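Journal > Popular Fiction Studies > Articles

3. Clothing as a clue in serial crime novels

49 shares | 2 comments

Readers of crime series often learn about a victim through the things left behind. In this section we look at how clothing is introduced, and how long a book waits before a garment matters to the plot.

Figure 1. A dark teal quilted jacket with a hood, spread open on a bed.

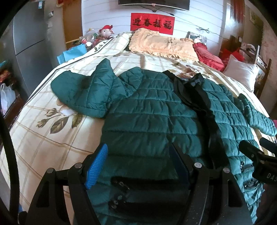 Hala Darwish
Lecturer in Popular Fiction, Karaki College

The sample was drawn from the Nultness list of paperback crime series. We coded 2791 mentions of clothing by hand. A mention was counted once per scene, even when the same coat or shoe came up several times. Footwear and jewelry were coded separately and are left out of what follows.

Of these mentions, 383 were later used by a detective, a witness or the killer to draw a conclusion. We call these active mentions. The rest set a mood, marked a character's income or simply filled in a room. Outerwear was active more often than any other group. A coat can be left at a house, lent to a friend or seen from behind on a dark street, and writers in the sample used all three situations freely.
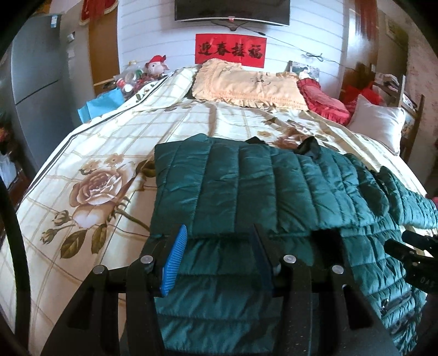
The gap between first mention and use was harder to measure. In books with one narrator, the garment usually came back within a few chapters. In books that moved between the detective and the victim's family, it could be absent for most of the story. Two coders, Widad Bitar and Dirceu Brito, disagreed most on these cases. One treated a change of narrator as a new first mention and the other did not. We kept the stricter reading, in which only the earliest mention in the book counts.

Short story collections were handled the same way, with each story treated as a separate book. Their results are given in Section 4.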